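Kestero 3 grammar checker – worth it for teaching?

Got the license in May, used it most of a semester with two groups, intermediate and upper. Quick notes before I forget everything.

What it is: desktop program, you paste in a text, it parses every sentence and marks agreement, tense, articles, prepositions. Also a verb dictionary with patterns and example sentences. 89 dollars for one teacher, students get a limited login.

Setup was fine. Eleven minutes, most of it the dictionary download. Import from plain text only, so I had to save all my student essays over again. Annoying.

The verb dictionary is the best part by far. Look up "suggest" and you get the patterns sorted by how common they are, then the usual learner mistakes under each. My upper group used it without being told to. Separate senses are really separate, not one long paragraph like in the old Sarnetti handbook.

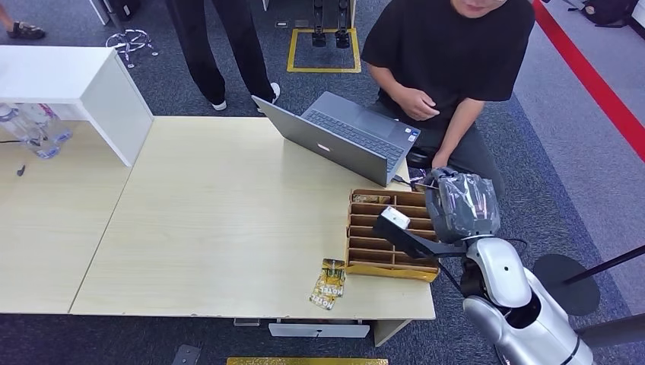

Cúc La

Checker itself, mixed. I ran 343 sentences from old homework through it, all ones I'd corrected by hand. Articles – very good. Tense – good unless the sentence is long, then it loses the subject and starts flagging things that are fine. Prepositions, no. It told one student "depend of" was OK. Twice.

Explanations are too wordy. A B1 student does not need "non-finite complement clause" in a pop-up. There's a simple mode, but you have to switch it on in every single file, and it dosen't remember.

Speed is OK up to 300 sentences or so per file. After that it crawls. Split your files.

Compared to Ostex: Ostex is cheaper and nicer to look at, but its dictionary is thin and it only says right or wrong. No reasons given. For self study maybe enough. For class I'd still take Kestero.

Support answered in a day, polite, knew some grammar even. They said the preposition list gets an update, no date.

Missing: printing. You can print a report but the colors go and then all the error types look teh same. I ended up copying into a table and using letters for each type. Also no way to add your own verbs.

Would I buy again? Yes for the dictionary. For the checker alone, no. If you already have the Grewal workbook with the online verb lists, try that first, there's a lot of overlap.

Three and a half out of five. Will update if the prepositions get fixed.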